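Workshop notebook, Friday, getting on for 6 in the evening

Sound check for the Skornport pub nights took up most of the day, and I want to get it all down while it's fresh, because I know what I'm like and by next week I'll swear blind we never tried half of it.

The Moura combo amp came back on the bench first. It still has the hum, the low one that sits under everything and makes a quiet blues number sound like it's being played next door to a refrigerator. I swapped the first preamp tube, no change. I reseated the input jack, a little better, then worse again when I leaned on the cable. Cleaned the jack contacts properly this time (should have done that in April!) and the hum dropped to something I'd be happy to put in front of a crowd. There's still a trace of it with the treble past 8, but I can't think who would play it there.

Next was the old Jomora hollowbody, which is going to be the house guitar for anyone who turns up without one. Lovely thing, and I'm fonder of it every time it's out of the case. The action was high at the twelfth fret, so I gave the truss rod a small turn, let it sit through lunch, and came back to find the buzz on the low E gone. The G string still goes sharp in the first position. I put a bit of graphite in the nut slot and it's behaving for now – we'll see how it does after an hour under warm lights and somebody's enthusiastic bending.

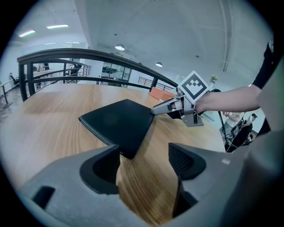 Don't trust the graphite, was the word from the Fallesov end of the room, cut a new nut and be done with it, you've been nursing that G string since spring and it'll let you down in the middle of somebody's solo. Fair enough, I suppose. I have a bone blank in the drawer and I'll rough it out on Monday. I'd still like to hear it with the graphite for one night first, mostly out of stubbornness.

Stage layout after that. The back room at Skornport seats 70 and the stage is shallow, so we're going with 2 vocal mics, the combo tilted back against the wall, and the drummer on brushes for the jazz set. I tried the amp up on a chair and it was much too bright from the front tables. On the floor with the tilt it fills the room nicely and you can still talk to the person beside you, and in a pub that counts for a lot.

Still to do: new battery in the tuner pedal, label both ends of the long cables (please, whoever gets to it first, use the white tape, the yellow peels), and find the missing clip for the second mic stand. I had it in my hand this morning and put it somewhere sensible. Spare strings are in the green tin, mostly tens, with one set of elevens for the Jomora.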